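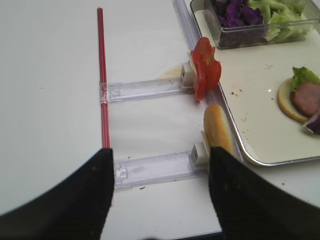 Figure 3. Poste d'assemblage : rails transparents, blocs blancs au contact de la tranche de tomate et du petit pain, plateau de garnitures à droite.

3.2 Organisation du poste et ordre de garnissage

Le poste étudié dans cette section (figure 3) sert à la préparation de sandwichs ouverts à l'unité. Il réunit sur une table blanche un ensemble de rails en plastique transparent et un plateau à bord métallique. Le chou violet et la laitue, hachés au préalable, sont placés côte à côte dans un même récipient transparent. Cette disposition a été retenue après les essais du mois d'août, au cours desquels deux récipients séparés occupaient trop de place sur le plateau.

La tomate est présentée sur chant. Dans la première version du poste, les tranches étaient empilées à plat et se collaient entre elles ; la tranche du dessus entraînait souvent la suivante. Tuấn Tạ a proposé de les tenir une par une dans un petit bloc blanc, ce qui laisse le contour libre. Le pain est appuyé contre un second bloc, dont la face avant est rainurée. L'inclinaison du pain n'est pas imposée par le protocole et varie d'une préparation à l'autre.

L'ordre de garnissage est fixe : demi-pain rond, feuille de laitue, tranche de jambon, puis crudités. Sur la figure, le sandwich en cours d'assemblage porte déjà la laitue et le jambon. La feuille entière est posée sous le jambon afin de limiter le contact entre la viande et la mie. La laitue hachée du récipient est réservée à la finition.

La série comprend 178 sandwichs, préparés selon deux recettes. La recette Nirnico, sans tomate, en compte 50 ; les autres suivent la recette Trisetti. Le temps médian de garnissage s'établit à 51 secondes pour cette dernière, réapprovisionnement du récipient exclu. Huit préparations ont été recommencées à la suite d'une chute de garniture hors du pain.

La propreté du plan de travail a été relevée séparément. Des miettes sont présentes sur la table et sur le plateau, et une légère trace jaunâtre est visible à gauche du bloc supérieur. Le nettoyage se fait par lots, selon la fiche Virnero, et non après chaque sandwich. Les conséquences de ce choix sur la durée totale sont examinées en 3.4, avec les relevés du second poste, installé dans l'atelier Havlíček.

Temps de lecture : 2 min
Contact | © Virnero, 5 novembre 2019 | Haut de page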